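Sondell Two-Arm Bench Station
Set-Up Guide, Section 2: Planning and Budgeting Before You Order

Complete this section before you send in the order form. Most changes made after an order is confirmed add to the cost of the station.

2.1 Decide what the station will handle

1. List every object the arms will pick up in the first month of use. Write down the size, weight and material of each one.

2. Choose one starter task that uses small, light parts. A wooden number puzzle with loose square tiles is a good choice. It costs very little, and the printed numerals make it easy to tell one tile from another.

3. Place the board between the two arms and set the loose tiles on both sides of it, so that each gripper has something within reach.
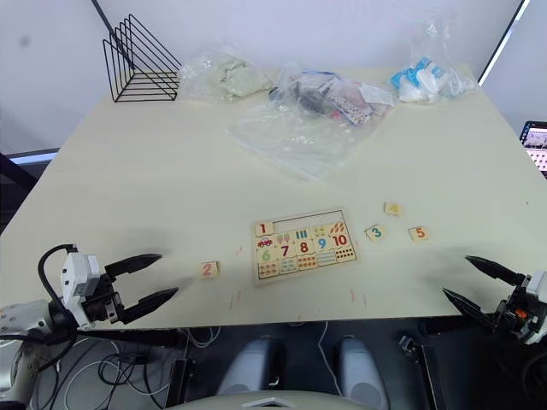 4. Compare your object list with the finger options on the order form. The black tapered fingers suit flat tiles and other thin parts. Order wide fingers for bottles and boxes.

Note: Fingers are sold in pairs. A two-arm station needs 2 pairs of each type you select.

2.2 Work out the budget

5. Start with the Fikus base package, listed at $1,916 per month on lease. The package covers both arms, the body, the controller and one set of fingers.

6. Add the Ra cable kit at $105. Order one kit per station. Cables run along the arms and under the table, and the cables in the base package reach only as far as the controller.

7. Set aside $200 for task items, storage racks and bags. This amount is not part of the lease and should come from your supplies budget.

8. Add freight. Stations ship from the Poltovlow warehouse, and the rate depends on your loading access. Ask for a written quote.

Caution: Do not budget for a used table without checking that it is level and does not rock. A table that moves under load will throw off the arm calibration.

2.3 Plan the table and the floor

9. Choose a table with a plain, light top. Dark numerals and colored parts are easier to see against it.

10. Keep the back of the table for storage. Bags of parts and a wire rack can stay along the wall, provided the working area in front of the arms is left open.
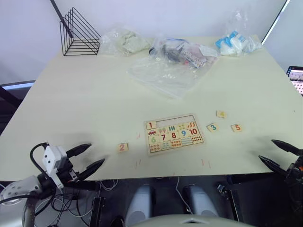 BEFORE YOU ORDER

Check the following and keep a copy with your purchase request.

Table height and depth measured
Power outlet within reach of the controller
Space under the table for cables and supports
Screen position agreed with the operator
Finger types and quantities entered on the form
Freight quote attached

Orders received in June ship with the current controller. If your lease starts later, ask your dealer which version applies before you sign.

Continue to Section 3, Unpacking.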